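Wedska, el programa de maquetación para periódicos pequeños: reseña después de dos cierres de temporada

Llevo bastante tiempo prometiendo esta reseña y quienes me escribís al correo del boletín tenéis toda la paciencia del mundo, así que vamos por fin con ella. Aviso de que me ha salido larga (me conocéis) y de que hablo desde un sitio muy concreto: un semanario comarcal, Vostosau, que tira 400 ejemplares de papel, mantiene una web modesta y se hace entre tres personas que además cogen el teléfono, venden los anuncios por palabras y llevan los paquetes al quiosco. Si trabajáis en un diario con departamento de diseño, muchas de las cosas que me entusiasman os parecerán de andar por casa.

Wedska es un programa de edición y maquetación pensado para cabeceras locales. Escribes la noticia una sola vez, le asignas una sección y una página, y desde el mismo sitio sale el PDF para la imprenta y la versión para la web. Dicho así parece poca cosa, pero nosotros veníamos de una cadena de archivos adjuntos con nombres como «portada_buena_final_esta_si», y el cambio de vida ha sido considerable.

La instalación

Se instala en un rato, con un café al lado y sin necesidad de llamar al sobrino informático. Lo pusimos en los ordenadores de la redacción un miércoles por la tarde, que es nuestro día tranquilo, y antes de cenar ya teníamos montada una página de prueba con los horarios de las farmacias. El asistente pregunta el tamaño de la mancha, el número de columnas, las tipografías y los márgenes de la imprenta. Conviene tener esos datos a mano, porque luego cambiar los márgenes con páginas ya hechas descoloca los pies de foto, y volver a colocarlos uno a uno es una penitencia.

Lo que más tiempo nos llevó fue trasladar las plantillas antiguas. El importador reconoce los textos y las cajas bastante bien, pero los filetes finos los convierte en líneas gruesas, de esquela. Durante dos números tuvimos una sección de deportes con un aire muy fúnebre y algún lector nos lo hizo notar con mucha gracia.

Escribir y corregir

Aquí es donde el programa me ha ganado. La pantalla de redacción está limpia, con la caja de texto en el centro y, a la derecha, un contador que dice cuántas líneas sobran o faltan para la columna asignada. Escribir a medida, que era lo que hacíamos a ojo y con resignación, se ha vuelto casi agradable. Cuando una crónica del pleno se pasa de largo, el contador cambia de color y una empieza a ver con otros ojos aquel párrafo sobre el turno de ruegos y preguntas.

Las correcciones quedan guardadas con el nombre de quien las hace y la hora. Clotilde Aubert, que lleva con nosotros la edición y la corrección desde antes de que hubiera web, es la que más partido le saca: deja notas al margen, las redactoras respondemos y la nota se cierra. Me dijo hace unas semanas que por primera vez en muchos años no tiene el monitor lleno de papelitos amarillos. También tiene una queja, y la recojo porque es justa: el corrector ortográfico en español no conoce los topónimos de la comarca, y hay que añadirlos a mano en cada ordenador. Un diccionario compartido para toda la redacción nos ahorraría muchos subrayados rojos.
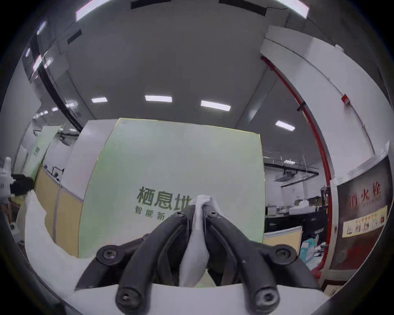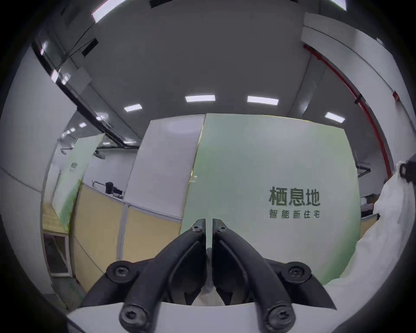
El archivo de textos merece un capítulo propio. Antes de Wedska, encontrar lo que habíamos publicado sobre, pongamos, la reforma del mercado exigía subir a buscar los tomos encuadernados y bajar con las manos negras. Hemos ido metiendo números antiguos a ratos perdidos, y ya hay 171 ediciones dentro, con su buscador por palabra, por firma y por sección. Funciona rápido. No distingue acentos, cosa que al principio me pareció un descuido y ahora agradezco, porque en los números viejos había tildes para todos los gustos.

La maquetación

Si venís de un programa profesional de los grandes, preparaos para echar de menos cosas. No hay un control fino del espacio entre letras, las capitulares solo admiten dos o tres líneas de altura y rodear una silueta con texto es directamente imposible. A cambio, la retícula se comporta. Mueves una noticia de la página 2 a la siguiente y se lleva consigo el titular, el cuerpo y el despiece, sin dejar huérfano nada por el camino. Para un periódico de avisos, plenos, fútbol regional y esquelas, eso vale mucho más que una silueta.

Los anuncios por módulos están bien resueltos. Se reservan los huecos al principio de la semana, cada uno con el nombre del cliente, y el programa avisa si vas a cerrar una página con un módulo vacío. Nos ha salvado de un disgusto al menos una vez, con la ferretería, que paga puntualmente y se merece salir.

Una cosa que me costó entender: las páginas «cerradas» no están bloqueadas de verdad hasta que se genera el PDF. Cualquiera con permiso de edición puede entrar y cambiar una coma. Hay una opción en los ajustes, bastante escondida, que se llama «Bloquear al cierre». Activadla el primer día. Yo no lo hice y publicamos la cartelera del cine de la semana anterior, con disculpa en el número siguiente y llamada telefónica de la taquillera incluida.

La web

La parte digital es más floja. Publica deprisa y las noticias se leen bien en el móvil, pero las portadas posibles son cuatro y se parecen entre sí como hermanas. El boletín por correo sale directamente del programa, eso sí, y ahí no tengo más que elogios: eliges las noticias, escribes dos líneas de saludo y a las ocho de la mañana está en los buzones. Los comentarios de los lectores los desactivamos al mes, y eso ya no es culpa de Wedska.

Comparado con otros

Antes de decidirnos probamos Kandeden, que es más bonito y tiene unas plantillas preciosas, de revista. El problema es que está pensado para eso, para revistas, y cuando le metes una página de breves con quince textos cortitos se vuelve lento y caprichoso. Si hacéis una publicación mensual con mucha fotografía, miradlo en serio, que a mí me dio pena dejarlo.

También nos hicieron una demostración de Lumbantobing, mucho más completo, con gestión de suscriptores, facturación y reparto. Me pareció un programa estupendo para una empresa con varias cabeceras. Para nosotras habría sido como comprar un autobús para ir a por el pan, y la formación inicial ocupaba más días de los que podíamos dejar el periódico desatendido.

Precio y atención

Pagamos unos 50 euros al mes por toda la redacción, sin contar el archivo, que se cobra aparte según lo que ocupe. Hay un descuento para quien paga el año entero, pero nosotras preferimos ir mes a mes, por costumbre y por prudencia. Lo que no me gusta es que las actualizaciones lleguen cuando quieren. Una apareció en pleno cierre, con la portada a medias, y hubo que esperar a que terminara mientras la imprenta preguntaba por el PDF. Ahora se pueden aplazar, pero hay que acordarse de marcarlo.

La atención es amable y por escrito. Contestan en el mismo día si les escribes por la mañana, y contestan personas, que firman con su nombre y leen lo que les has contado. Por teléfono no atienden. A mí me habría gustado poder llamar la noche de la actualización, aunque solo fuera para desahogarme.

Lo que le pediría a la próxima versión

El diccionario compartido del que hablaba antes, un poco más de variedad en las portadas digitales y que los filetes importados conserven su grosor. También que el contador de líneas tenga en cuenta los ladillos, porque ahora los ignora y siempre acabamos con dos líneas de más al pie de la columna. Según me respondieron cuando lo pregunté, esto último está previsto para septiembre.

Nosotras seguimos con él y hemos renovado sin discutirlo demasiado. A una redacción pequeña que todavía imprima se lo recomiendo con ganas, y a una que solo publique en internet le diría que pida antes el periodo de prueba y mire con calma las portadas. Si alguna lo estáis usando y habéis conseguido que las tablas de clasificación de liga no se partan en dos columnas, escribidme, por favor, que el equipo de balonmano me tiene muy vigilada.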